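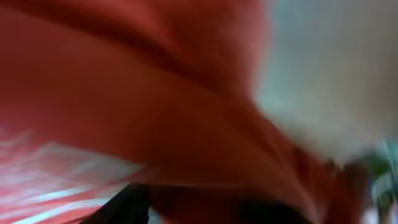
Tanveer Khokhar wrote that the queue had stopped again just after opening, that restarting the printer made no difference this time, and that he would like to know whether the labels already in the queue would come out later or had to be sent again.

They have to be sent again. The Clerkell print service discards held jobs when it restarts, so anything not on paper at that point is gone from the queue. The item records are not affected. To resend, open Stock, filter by "Label pending" and print from there. Please do not use "Reprint last batch", which also picks up items that were labelled correctly and gives them a second ticket number.

## Summary of the fault

Site: Indcombe shop, back counter
Software: Clerkell stock and tagging, desktop version
Printer: Kiani thermal label printer, network connection
Status: workaround in place, cause found, permanent fix waiting on one change

Labels for garments print normally after the shop PC is started. At some point in the morning the queue stops. Clerkell shows each job as "Sent" and the printer's own display shows "Ready". Nothing is printed and no error is raised on either side. Sales and stock entry carry on as usual.

## Checked and ruled out

- Label roll and sensor. Roll changed, sensor cleaned, calibration run. The self-test label is correct every time, including while the queue is stopped.
- Network cable. Swapped for a known good one. No change.
- Printer firmware. Already current.
- Label template. The garment template and the plain price template fail in the same way. The care-text field was suspected at first, as long fibre descriptions have caused blank labels at other sites, but removing the field did not help.
- Windows spooler. Cleared by hand and restarted. Printing resumed for 3 labels and then stopped.

That last result was misleading. The spooler restart was recorded in the first version of this ticket as a fix. It should not have been. The same thing can be seen after any action that closes and reopens the port, and it does not last.
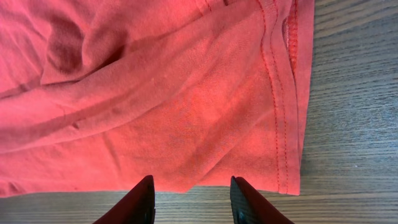
With the spooler out of the way, the next step was to watch the connection itself. From the shop PC, the printer answered ping throughout, including when no labels were coming out. The print port did not. A connection to it was accepted and then left open with no reply, until Clerkell gave up silently and marked the job as sent.

The printer accepts only one open connection on its print port. Any second device has to wait until the first lets go. The log on the shop router showed that the port was being held by an address that did not belong to the shop PC. It belonged to the Clustent backup box under the counter.

## Cause

The Clustent box runs a device discovery scan of the local network. During the scan it opens a connection to each port it finds, reads whatever comes back and closes it. The Kiani printer sends nothing back, so the box holds the connection until its own timeout, which is set to 2000 seconds. While this is going on, Clerkell cannot print.

The scan was switched on in October with a general settings update. It was set to run once a night, when the shop PC and printer were both off, and so it did no harm. The schedule has since been changed to run at start-up as well. The box and the printer share a power strip, so they now come on together every morning.

The delay between opening and the first failure varies because the scan works through the address range in order and takes longer when more devices are connected.

## Workaround

1. Close Clerkell on the shop PC.
2. On the Clustent admin page, go to Network > Discovery and press "Stop scan".
3. Switch the printer off, wait 10 seconds, switch it on.
4. Open Clerkell and print a single test label before sending a batch.

If step 2 is missed, the printer restart in step 3 may appear to work and then fail again. This is what happened when the printer was restarted on its own.

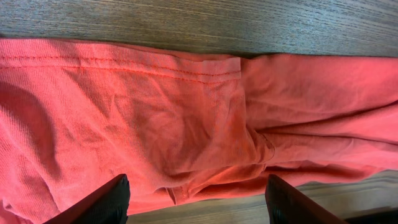

*Last edited: June 7, 2022*

## Permanent fix

There are 2 changes to make. The first is done.

**Fixed address for the printer.** The printer was taking its address from the router and could be given a different one after a power cut. It now has a reservation. The Clerkell printer entry has been updated to match, and the old entry, "Kiani (Copy)", has been deleted. If it comes back in the list, do not select it. Report it on this ticket.

**Exclude the printer from discovery.** The printer's address needs adding to the exclusion list on the Clustent box. This requires the administrator login, which the shop account does not have. A request has gone to the account holder. Until it is answered, the workaround has to be done each morning.

Separately, Clerkell should not mark a job as "Sent" when the printer has not acknowledged it. That has been raised with the developers as its own item and will not hold this ticket open.

## Still needed from site

- Confirmation that the test label printed after the address change.
- The time of the next stoppage, if there is one, taken from the shop PC clock.
- Whether the office laptop also has the printer installed. If so, please leave it off the network until the exclusion is in place.

Ticket remains open, priority normal.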